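Bench tips for people who build small robots at home

10 April 2022

I've been building little wheeled robots in the back bedroom for years now, and most of what I've learned has very little to do with robots. It's about where I put the screws, and which cable I grabbed at eleven at night, and why the battery was flat again. My friend Shufen Li asked me to write some of it down after she spent a whole evening hunting for a motor bracket that was in her coat pocket, so this is mostly for her (hi Shufen!) and for anyone else with a hobby that has taken over a room.

Screws go in a muffin tin

I tried the little plastic drawer cabinets and I tried a magnetic dish. The dish is fine until you knock it. What I use now is an old muffin tin, the kind with shallow cups, and every time I take something apart the screws go into the cups in the order they came out, starting top left. When I put the thing back together I work backward. If I have to stop halfway I lay a sheet of plastic wrap over the tin and slide the whole lot onto a shelf.

I do keep my spare screws in drawers, but only sorted by thread, never by length. I used to sort by length too and I spent more time sorting than building. Tip them out on a saucer and pick the one you want.

Label both ends of every cable

Masking tape and a fine marker. Fold the tape over so it makes a flag, write on both sides, and do it at both ends. One end is no good! You'll be looking at the wrong end, I promise you.

I write where the plug goes and not what the cable is. "Left wheel" is useful at midnight. "Four pin, white" is something I can see for myself.

For USB cables I have one extra rule. Any cable that charges but won't carry data gets a ring of red nail polish around the plug. I lost most of a Guvetti kit build to one of those. The board lit up, the computer couldn't see it, and I reinstalled the driver over and over before I swapped the cable. I now test every new one the day it arrives, and the bad ones live in the kitchen with the phone chargers.

Batteries: a full box and an empty box

Two lunch boxes, one with a green lid for charged and one with a blue lid for used. These are just the ordinary AA rechargeables – the lithium packs have their own spot on a ceramic tile, away from the curtains, and I stay in the house when they're charging. When a battery comes out of a robot it goes in the blue box even if I think it's got plenty left in it. No arguing with myself about it.

I also mark rechargeables in sets. All the ones marked A get used together and charged together, and if one of set A starts getting weak I can usually find it with a cheap meter in a minute or two. Before I did that I had one tired cell wandering through everything I owned, and I blamed my code every single time.

Get a light, plain work surface

My bench used to be a dark brown desk with a lovely grain, and I could drop a black washer on it and never see that washer again. I swapped it for a pale top and it's the best change I've made in here. Small dark parts show up straight away. It shows every pencil mark too, but a damp cloth and a drop of dish soap take care of that.

Keep it clear at the front. I have a strip of painter's tape running along the bench, a forearm's length back from the edge, and tools live behind the tape. Only the job goes in front. Guangming Xue, who got me into all this in the first place, has the same line on his bench but he painted his on, which I think is showing off.

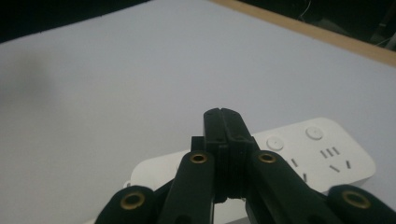
Change one thing, then write it down

I'm bad at this one, so take it as advice from a sinner. When a robot misbehaves I want to change the wheel, the speed setting and the sensor angle all in one go, and then it behaves and I have no idea which of them did it. Then in a month it misbehaves again.

So there's a school exercise book on a string, tied to the bench leg. One change, one line in the book. I write what I changed, what it was before, and what the robot did. My turn setting for the Ilov car is 2,776 on my carpet, and I only know that because it's in the book. It's different on the kitchen floor and that's in the book as well, on a page with a gravy stain.

Save your code with a boring name

My files used to be called things like "final" and "final really" and "use this one". Please don't. If you know how to use proper version control, use it, it's great, and once you've got the hang of it you won't go back. If you don't want to learn it yet, copy the whole folder every time it works and put the date and a short note in the name. "Follows line, slow" is a good note.

I print the pin list and tape it inside the lid of the project box as well. Which wire goes to which pin, that's all. I've opened boxes from years ago and been up and running before my coffee was cold.

Test with the wheels off the ground

Stand the robot on a mug or an upturned bowl the first time you run new code. If it decides to go flat out in reverse, it can do that on the mug all it likes. I keep a heavy cereal bowl just for this, after one of mine went off the bench in March and took the soldering iron stand with it. (The iron was cold. I was lucky.)

Check the direction of each wheel on its own before you run them together. I put a dot of correction fluid on the tire so I can see which way it's spinning.

A few small ones

Blue tack holds a board still while you solder, so long as you keep it away from the hot side.

Hair on an axle will slow a small motor right down. Tweezers and a seam ripper get it off. We have a long-haired dog and I do this a lot.

Spend money on wire strippers and save it on almost everything else. My screwdrivers came from a supermarket.

If a plastic gear squeaks, try a tiny smear of silicone grease on the end of a toothpick. Cooking oil goes sticky and collects fluff, ask me how I know.

Put a lamp on each side of the bench so your hand isn't always working in its own shadow. Mine are clip-on reading lamps.

Next time I'll do the soldering tips, which Shufen has also asked for, and I still need to take the old desk to the dump.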